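Subject: Re: [homearms] Stall threshold when gripping layered cloth
From: Osian Humphreys
To: homearms list

Replying inline to the thread from earlier in April. Quoted text trimmed to the relevant part.

> My single-arm setup closes on a T-shirt without trouble, but on anything
> thicker the driver trips before the fingers have a proper hold. Raising the
> current limit cures the trips and then the servo gets too hot to touch.
> What are people running for closing current, and is anyone doing jeans
> with two arms? I would also like to know how you route the gripper cable,
> mine has failed twice at the same spot.
>
> Jarkham

Closing current first. I run two limits instead of one. The finger closes at the low limit until the position error stops shrinking, then the controller allows the high limit for 500 ms and drops to a holding value. Mine are 198 mA for the approach and 69 mA for the hold. The numbers will not transfer to a different servo or gear ratio, but the shape of the profile should. If you hold at the same current you used to close, the servo will cook whatever the load is.

The trips you describe sound like the driver reading the compression of the cloth as a stall. Denim folded over on itself has a long soft region before it goes solid. A hem is worse: the fold and the stitching together are much stiffer than the panel next to it, so the current rises at a different finger position depending on where you land. I stopped using absolute position as a test for a good grip. The controller now looks only at the slope of current against position over the last few samples.

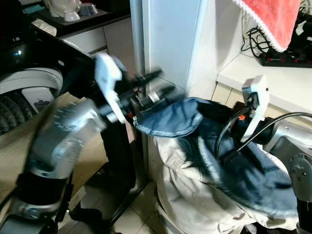
On two arms: yes, jeans and other heavy cotton, one arm each side of the garment. Most of the work went into deciding which arm leads. With both arms under position control, any error in the relative calibration turns into tension in the cloth, and one of the grips lets go. I now run the left arm in position control and let the right arm comply along the line between the two grippers. The gain on the compliant axis is low enough that I can push the arm aside by hand. It lags in fast moves, so I do not make fast moves.

Calibration is a printed plate with a pin for each gripper. Touch both pins, solve for the offset, write it to the config file. I redo it after anything has been unbolted. The script is in the Surkthorpe repository under tools, and it expects both arms to be homed first. It does not check for this. If you skip the homing it will write a bad offset without complaint.

Cable routing. Leave a free loop at the wrist, and make it longer than looks right. I clamp at the gripper body and again on the forearm, with no ties between the two. My early failures were all at the first tie behind the wrist, where the bend was concentrated. The current cable has done 3,000 open and close cycles on the bench with no dropouts in the log. That test did not include wrist rotation, so treat it as a partial result. The drawback of a long loop is that it can catch on cloth, and for that reason I limit wrist rotation whenever the gripper is below the top of the pile.

The wrist camera is useful for picking the grasp and much less useful once the finger is in. After contact the fabric covers most of what you wanted to measure. I take the last image before contact, pick the target from that, and go by current from then on. Two shades of denim stacked together segment well enough. Dark on dark does not, and a fold in the same cloth looks very much like an edge.

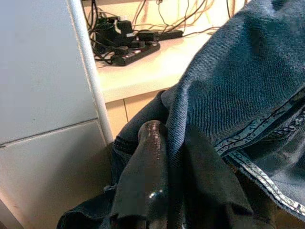
Wrist camera, finger in the dark denim, lighter piece lying over it.

Twill weave and printed trim both give the feature tracker plenty to lock on to. The dark cloth gives it very little apart from the stitching at the cuff. I have tried raising the exposure, but then the desk behind washes out and the automatic white balance starts to drift. Fix the white balance before you touch anything else.

Still open on my side:

The Doltix driver reports current at a lower rate than the control loop runs, so the slope test is working on repeated samples part of the time. I filter out the duplicates, but that costs latency.

The Kneževič finger profile someone posted last year may do better on hems than my rounded one. I have the file and have not printed it yet. If anyone has run it on heavy fabric, I would like to see a current trace, even a rough one.

Jarkham, please post your gear ratio and the supply voltage at the driver under load, measured at the terminals. A sagging supply would give you the same early trips, and it is quicker to rule out than the rest.

Osian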